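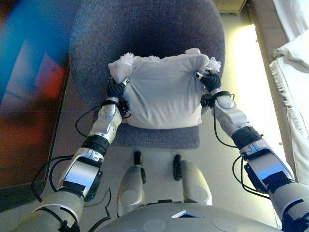
November 22, 2025 -- the pillow, continued

Spent the morning in a philosophical dispute with a gray cushion and lost on points.

The state of things, for whoever I am when I reread this in January: both grippers on the bundle, left one up by the small knot, right one just under the big frayed one, and the planner convinced that it is holding a box. It has been convinced of this for two weeks. I wrote the code that convinced it, so I can't be too superior about it.

The trouble is the knots. Jokis (the perception side, which I inherited and renamed once, badly) looks for corners. It wants four and will settle for three. What it gets from this thing is two tufts of string and a lot of wrinkles, and every wrinkle that runs into a knot looks to it like an edge. This morning it gave me 40 candidate grasp points on one pillow. I asked it to rank them and the top pick was in the loose fibers at the upper right, where the gripper would have closed very precisely on fluff.

So I did the thing I said I wouldn't do and masked the knots by hand. Drew two ugly polygons, reran, got a sane answer on the first try, and felt the special shame of a person who has just solved a general problem for one pillow.

After coffee, the real work. Gesel sends both arms their targets on the same clock, which sounds like coordination and isn't. Each arm closes on its own force threshold, and whichever gets there first starts pulling the cloth toward itself while the other is still making up its mind. Then the second arm feels the pull, reads it as contact, and declares success while holding mostly air. I found this by reading log 2124 line by line with a ruler against the screen like a monk. The right arm reports "grasp stable" 335 milliseconds before the left one does, and in that gap the left target has already moved out from under it. The log is quite cheerful the whole way through. There is no error anywhere in it.

Fix, first attempt: make both arms wait for each other. Result: both arms wait for each other. I let them stand there politely for a while before I admitted what I'd written. It was a deadlock of the kind they put in chapter one so that students can feel clever.

Fix, second attempt: close both to a light touch, hold, compare, then ramp the force together. If one side loses contact, both back off to the light touch and try again, 15 tries at most, then give up and tell me. This I like. It's ugly in the state machine (there are now two states called HOLD_SOFT and SOFT_HOLD and I am the only one who knows which is which, and by Christmas I won't be) but the two force traces finally go up next to each other on the plot.

Lift is still switched off. I want to see the squeeze behave on its own before anything leaves the chair. Also the chair is a problem I've been putting off. The backrest is rounded and the pillow leans on it, and the collision model has the backrest as a flat slab, left over from some other piece of furniture. Gray cloth against darker gray upholstery doesn't help the depth segmentation either. Ekinci would tell me to replace the slab with a proper mesh, except that Ekinci is a config tool and what it tells me is "deprecated field, ignoring," forty lines deep, every time it starts. I have stopped reading the startup messages. I'm sure that will be fine.

Cables: still looping off both forearms, still absent from the model. The planner believes it has two clean bare arms. I added a fat invisible sleeve from wrist to elbow on each side, and it promptly decided that nearly every path in the room was impossible, so I shaved the sleeve down until it agreed with me. There is probably a word for that and it isn't calibration.

Left to do: move the knot mask into Jokis properly, as a texture check or something, no more polygons. Curve the backrest. Rename one of the HOLDs. Write to the Nornik list about the force timestamps, which come from two different clocks and have apparently always done so. Commit before dinner, with a message better than "pillow stuff 3."

Committed. The message was "pillow stuff 4."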